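Teaching a wrist-camera policy to pick up clear plastic: a walkthrough

Clear film is my favorite thing to grasp with a robot, mostly because it breaks everything. Depth sensors look straight through it, segmentation models outline whatever is behind it, and the glints that give it away move every time the wrist moves. So when a small imitation policy began to find it using nothing but a wrist camera, I wanted to write the recipe down while I still remembered all the wrong turns.

The method is called glint-difference training. I first put it together for a sorting project called Kalora, and it needs one arm, one two-finger gripper, one small color camera at the wrist and a single decent GPU.

What you need before you start

A policy you already know how to train. I use a plain behavior cloning setup with short action chunks. If yours is fancier, great, but get it picking up something opaque first!

A pile of crinkled clear plastic. Bags, wrappers, torn-off corners of packaging. Mix the thicknesses.

Several surfaces, including at least one that is nasty to look at. Plain tables make you overconfident.

Step 1. Record the demonstrations

Teleoperate slowly on the approach. The whole trick depends on the camera seeing the same piece of film from slightly different angles, so I sweep the wrist a little to one side before coming down. My full set is 626 demonstrations, and I'd happily have stopped earlier if I had varied the lighting from day one.

Move the lamp between demonstrations. Move the surface too. Record in the morning and again at 9 p.m. if your room has windows.

Step 2. Build the difference channel

For each camera image, take the one from 5 steps earlier and warp it onto the current view using the wrist pose. You know where the arm was, so this is just geometry plus a rough guess at the surface plane. Subtract the two. Anything painted on or cut into the surface mostly cancels out. Highlights on the film don't, since they slide across the crinkles as the viewpoint shifts.

Feed the result to the network as a fourth channel next to red, green and blue. Clip it hard before you normalize. I skipped the clipping the first time and one shiny screw took over the whole image.

Step 3. Train, then hide things

Train normally for the first half of the run. In the second half, drop the color channels at random for 20 percent of the samples, so the policy has to get something useful out of the difference channel alone. This was the step that made me jump out of my chair – the approach went from wandering to direct in one training run.

Step 4. Test on a surface that fights back

I like perforated panels for this. Holes make strong, regular edges that a color-only policy loves to chase, and when light comes through from the back, some of them turn into bright spots that look an awful lot like glints.
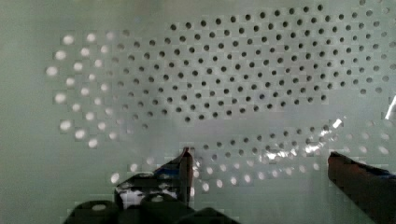
Give the policy plenty of tries before you believe anything. I ran 1112 grasp attempts across all my surfaces, and the color-only version kept going for backlit openings while the four-channel one mostly left them alone. It still struggles when the lighting is very flat and the film has no highlights to offer. A second lamp at a low angle helps a lot.

If it goes wrong

Ghost outlines everywhere in the difference channel usually mean your hand-eye calibration is off. Redo it before you touch the network.

If the gripper hovers and never commits, check that your demonstrations don't include long pauses above the film. Mine did. Trimming them took an afternoon and fixed it.

If the fingers themselves light up in the difference channel, mask them out. They stay put in the camera view while the warp moves everything else, so they leave a thick smear. Make a separate mask for each gripper opening.

Next on my list is film stacked on film, where the highlights of the two layers get tangled together. So far my policy grabs both layers at once, and I'm trying a shorter gap between the two images to see if that helps.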